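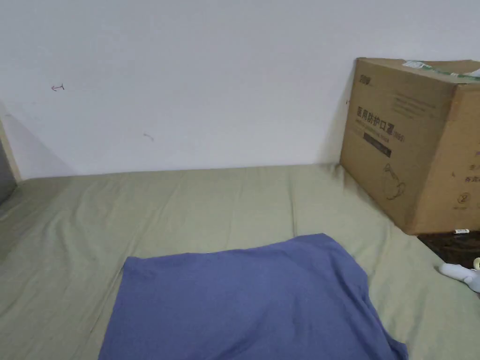 1. Purpose of the Project

The project measured how quickly peppermint oil is lost from the cotton wick of a refillable personal inhaler. Labels on such products usually state a service life in months, with no mention of how often the cap is removed. The work was carried out for the second-year product testing course at Cellham and covers a single oil, a single wick size and two cap designs.

2. Materials

Inhaler bodies were ordered from Nanonia in two versions, one with a screw cap and one with a push-fit cap. The wicks were identical in both: bleached cotton, 51 mm long. Peppermint oil came from one bottle, lot 3135, supplied by Neagu. The bottle was kept in a closed cabinet and opened only for filling.

Weighing was done on a four-place balance. Temperature in the test cabinet was held at 22 °C. Humidity was logged but not controlled.

3. Method

Each wick was weighed dry, loaded with 10 drops of oil from a glass dropper, and left for five minutes before the second weighing. Drop size varied more than expected, so loss is reported as a percentage of the starting oil mass for each unit. Filling began in April and the last weighings were taken 2 weeks later.

Half of the units of each type stayed capped for the whole period. The others were uncapped for 30 seconds, four times a day, on a fixed schedule. Units were weighed whole, cap on, once a day. Consolacion Evangelista did the filling and the morning weighings; Helmut Hagedorn did the afternoon openings and kept the log.

One push-fit unit was dropped on day three and was removed from the data. Its cap had a hairline crack at the rim.

4. Results

Screw cap units left closed lost very little oil. The mean loss at the end of the period was 4 percent, close to what we would expect from the drift seen in the blank units. Closed push-fit units lost 19 percent, with a wide spread between individual inhalers.

Opened units lost more in both groups. Push-fit units reached a mean loss of 53 percent, while screw cap units reached 31 percent. In both groups the daily loss was highest in the first three days and then fell — the lighter parts of the oil probably leave first, though we had no means of checking the composition.

The full log holds 183 weighings, including blanks. Four were repeated because the balance had not settled.

5. Sources of Error

Opening was timed by hand. Air movement near the cabinet door was not measured, and units on the front row may have lost slightly more than those behind. Oil on the inside of the cap was counted as oil still in the unit, although a user would not inhale much of it.

Mass says nothing about scent strength. An inhaler with half its oil left may smell weak or may smell much the same as on day one — a panel test would be needed to decide.

6. Further Work

The Anumgate method for sealed wicks uses a steady air flow in place of manual opening and would remove the timing error. We would also repeat the test with a heavier oil such as cedarwood, and with the push-fit caps sorted by fit before filling.

Report submitted May 10, 2019. Raw weighings are in Appendix A, and the humidity log is in Appendix B.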